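"We Were Waiting for One Signature"

Young-sook Kwon spent 35 days in a hotel near the talks on the river treaty, and she says she left the building only to buy fruit. She was the deputy head of one of the two delegations. The treaty, which divides the water of a shared river in dry years, was initialed in July and still needs a vote in both parliaments.

I met her in her office at six in the evening. She had asked for one hour and gave me almost two.

"People imagine that we argue over big principles," she said. "The principles were finished in the first week. After that we argued over the word 'normally.'"

The word stood in the fourth article, where the upstream country promises that it will "normally" release 500 cubic meters per second in the summer months. Her side wanted the word removed. The other side, led by Yeison Zapata, said that without it they could not sign anything. For 11 days the two delegations did not sit in the same room, and the papers went up and down the stairs with the mediators.

I asked if she was angry in that period.

"Tired, more than angry. Mr. Zapata was also tired. One night we met at the coffee machine and he told me, 'My minister does not answer my calls.' I said, 'Mine answers too much.' After this we could talk again."

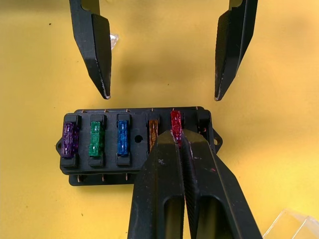 The word "normally" stayed in the text, but an annex now explains it. If the flow at the border station falls under the promised level, the upstream government must give its reasons in writing within 132 hours. Kwon admits that this is a strange number. It is the result of a bargain between five days and six.

Her critics at home are not satisfied. Ro-un Bae, an opposition member of parliament, has called the annex "a letter instead of water," and a petition against the treaty has 3,515 signatures from farmers in the border district. Kwon has read it.

"They are right to be afraid," she said. "In a dry year they lose the field, and I lose nothing. But today they have no promise at all, not even a weak one."

Does she expect the vote to pass? She looked at the window for a while before she answered.

"In our parliament, yes, with a small majority. In theirs I do not know. Mr. Zapata says yes, but he says it very quickly."

She will not lead the next round, on fishing rights. That work goes to her colleague Eun-seong Seok, and she has already given him her notes - four boxes of them - and the name of the fruit shop.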